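Notebook, student gripper project (Clastov)
October, afternoon session

Picked up at 2:30 where we left off: two-handed handling of the flat boards. Goal for the term is 50 clean demonstrations of each task for the Clastov set. We have 30 of the green board alone and none yet with both boards on the table.

Grip check

Went back over how the pads take hold of the green piece before adding anything new. Closing in the middle of the pads works better than closing at the tips. At the tips the piece pivots and you end up chasing it with the other hand. Wrote "middle of pads" on the whiteboard for the next group.
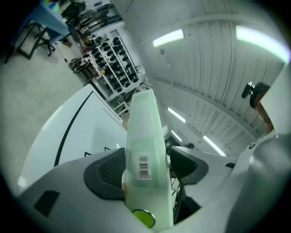 Green piece upright between the pads, label side toward the gripper camera.

Asked for the label to stay on for now. If we peel it off halfway through, the early runs and the late runs won't match. Same goes for the ceiling lights. Whoever opens the room should turn them all on before the first run.

Two boards

Started with the green board and the cream one on the white table. Rule for today is that the green one gets lifted first and the cream one stays inside the black tape. First few tries were slow. The left hand lifts fine, then the right hand comes in too low and bumps the edge. We agreed to bring the right hand in from above and stop for a second before closing.

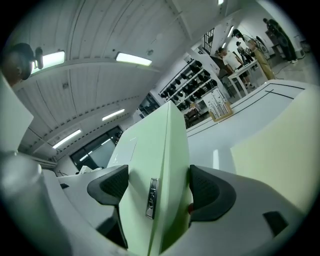 After that change the bumps mostly went away. Run 717 is the one to look at if you want to see the timing. I would throw out the two before it, where the board slid over the tape.

People standing at the other tables will be in the background of some runs. Brovex notes say this is fine as long as they stay clear of the work table, so leave those runs in.

Still to do:

1. Copy today's runs to the Hepburn drive and check that the file count matches the sheet.
2. Set gripper speed back to 70 percent before the Cukeck group has its turn.
3. Repeat the flat start with both boards down and the marker cubes facing up. 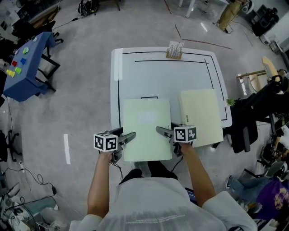 Next session

Start with the cream board on the left and see if the same approach holds. Bring fresh black tape for the table. Need to decide if a run counts when the board is set down crooked but inside the lines. I say yes, but it should be written down before we record any more.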